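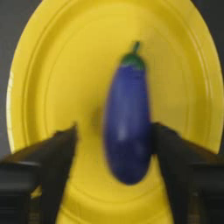

I have a soft spot for play food, and I'm going to defend it against all the tasteful people who want it gone. You know the ones! They want everything beige, they want felt, they want a "curated" shelf with two things on it. Give me the bright stuff. Give me a shiny purple eggplant on a big yellow plate, a pairing so loud you can spot it from across the yard (we've found ours in the yard more than once). My grandson Aldo doesn't even like real eggplant. He serves me the toy one every Friday, though, and he watches my face until I've "finished" it.

People say kids should have the real thing, real carrots, a real knife, the whole works. Fine, sometimes. But real food goes soft, gets eaten, or ends up under the couch until January.
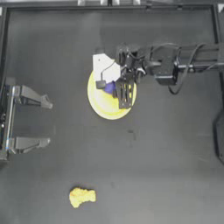 And a plate matters more than folks think. Hand a kid a pile of vegetables and he'll throw them. Put down a plate with a nice raised rim and suddenly there's a restaurant going. Ours is called Grurkel, don't ask me why, and lunch there costs 605 dollars.

My sister in Kornolstead bought a play kitchen set with 108 pieces, and I think that's way too many. Most of them live in a bin. One vegetable, one plate, somebody hungry to sit across from you, and you're good until bath time.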